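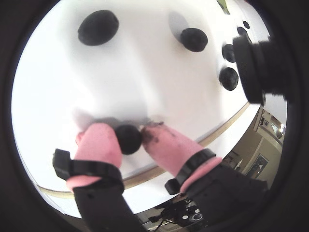
Felten folding table from Vallwood: how we've got on with it

I've put off writing this for weeks, mostly because every time I sit down to do it somebody wants the table. We bought the Felten in May, after the old pine one finally gave up a leg in the middle of Sunday-best crockery and gravy (the gravy was saved, the boat wasn't), and it has been in use more or less every day from breakfast until the last mug goes back to the kitchen.

I should say first that I'm not a furniture person. I wanted something white, easy to wipe and big enough for six if everyone keeps their elbows in, and I wanted to spend a good deal less than the shops in town were asking. The Felten was £215 when I first looked and £200 by the time I'd dithered long enough, so for once dithering paid! Delivery was included, to the front door only. If you live up stairs, as my sister does, do ring them beforehand and ask what they can manage.

Putting it together

The booklet says one person can do it. I'd get two. There are 17 steps and most are perfectly friendly, but at step nine you have to hold the leg frame upright while doing up a bolt on the far side, and I haven't got the arms. My neighbour Clyde Holloway came over and we had it standing before lunch, with a long stop for tea and a longer one while we looked for the little spanner, which had gone down the side of the sofa. One bolt hole was slightly out and needed some persuading. I did write to Vallwood about it and had a very pleasant reply the next morning with a spare bolt in the post, so full marks for that.

Living with it

The top is lovely to clean. Tea, jam and felt-tip have all come off with a damp cloth, and beetroot came off with a damp cloth and a bit of muttering. Turmeric has left a faint yellow patch near my end, which I've tried bicarb on twice without much luck, so I'd put a mat down if you're a curry household like ours.
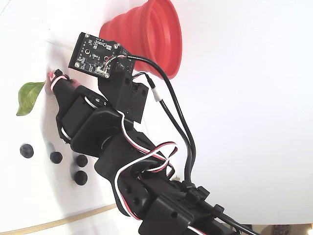
It's steady, too, much steadier than I expected of something that folds. We've had the sewing machine going at one end while someone wrote letters at the other, and there were no complaints about wobbly handwriting. I did have to tighten everything after the first month, and I'd suggest you do the same.

The folding itself is my one real grumble. The catch is stiff and sits just where you'd like to put your fingers, and I've pinched mine more than once. It has loosened a little with use. Folded, it goes behind the dining room door, though you do notice the weight when you're moving it on your own.

What else we looked at

The Orkico was cheaper and a nice shape, but it felt thin to lean on and I didn't take to the legs. The Chae was beautiful, I'll admit I went back to stroke it, and it seats eight, only we'd have had to move the dresser to get it in and I wasn't going through that again.

I'm told the Felten has 3000 reviews on the Vallwood site now and I certainly haven't read them all, but the ones I did read grumbled about the catch as well. Four stars from me. They do a matching bench, and I've measured up for it.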